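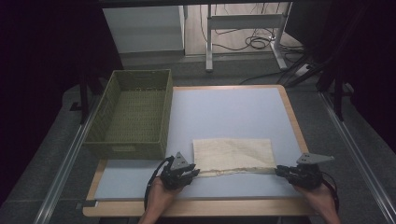

Two hand-held grippers on a cloth task, with the bordered table and aluminium rails to be costed as part of the station.

How to budget for a two-gripper cloth handling station

Most overspends on small manipulation projects come from the parts that were never quoted. The procedure below was drawn up by Iona Lennox and Nhung Vi for groups equipping their first station. It assumes one operator, two hand-held grippers with cameras, and soft goods such as towels and light covers. Robot arms are treated as a later purchase.

Step 1. Write the task list first

List every task the station must support in its first year, with the largest and thinnest item for each. Folding, rolling and placing in a basket need different clear areas. Do not ask for quotes until the list is signed off. If the list changes, the table size usually changes with it, and the table sets the size of everything around it.

Step 2. Set the table and surface

Specify a plain, matt, pale top. Patterned or glossy tops give trouble with wrist cameras, and replacing a top after the rails are fitted means taking the station apart. Ask the supplier for an offcut and view it through the gripper camera before ordering.

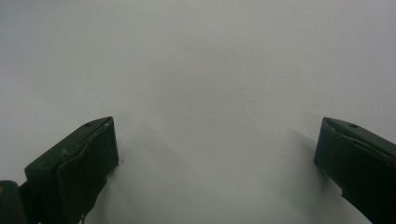

Issue 31

Check the offcut with the jaws open and the room lights as they will be in use. Shadows from the fingers should be soft. If they are hard-edged, put money against diffused lighting now. The Plidholm bench kit is sold without lighting, and the panel set is a separate line on the order form.

Allow 200 mm of clear top beyond the largest cloth on each side. For a cover 742 mm wide this gives a usable width of 1,142 mm, before the border is added.

Step 3. Choose grippers and count the spares

Buy grippers as a matched pair from one batch. Mixed pairs can be made to work, but they double the stock of spare parts. Ask each supplier the following in writing:

Are finger pads sold separately from the finger?
Can the linkage be taken apart with ordinary tools?
What is the lead time for cables?
Is the camera mount fixed or adjustable?

Travmont and Kosta both quote pads as separate items. Michailidis quotes the whole finger, so compare the cost over a year of use and leave the unit price aside.

Pads are the main running cost on fabric work. They have to close on a single thin layer without slipping, and the gripping face wears long before the rest of the mechanism. 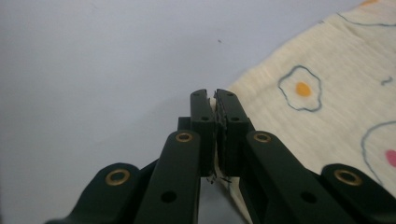
For this reason the pad allowance belongs under consumables and should be renewed each quarter. Keep one full set on the shelf at all times. Test fabrics go on the same line. Buy several of each, in plain and printed versions, and record the supplier so that the same cloth can be bought again.

Step 4. Price the surroundings

Posts, rails, curtains, power strips and cable management are often left to the end. Get a price for each. Cable routing deserves its own line: measure the run from the gripper to the equipment stand with the operator's arm at full reach, then add slack. Wing-yan Chang's costing sheet puts 130 hours of fitting and set-up time against a first station, and a second one in the same room should be costed from the first one's timesheet.

Step 5. Inspect before releasing payment

Hold back the final payment until both grippers have been checked on the finished table. Open and close each one, look at the pad edges and screw holes, and confirm that the camera view takes in both fingers.
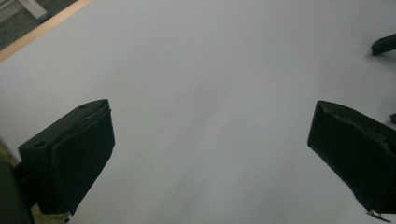

Gripper view with the fingers apart. Note the table edge at upper left and the frayed bit by the right finger.

Log any fraying or scuffing with the serial number and send the log to the supplier before signing. Bianca Ursu keeps the blank inspection form and the current price sheet. Prices on the sheet were collected in March and exclude delivery.

Revised April 2023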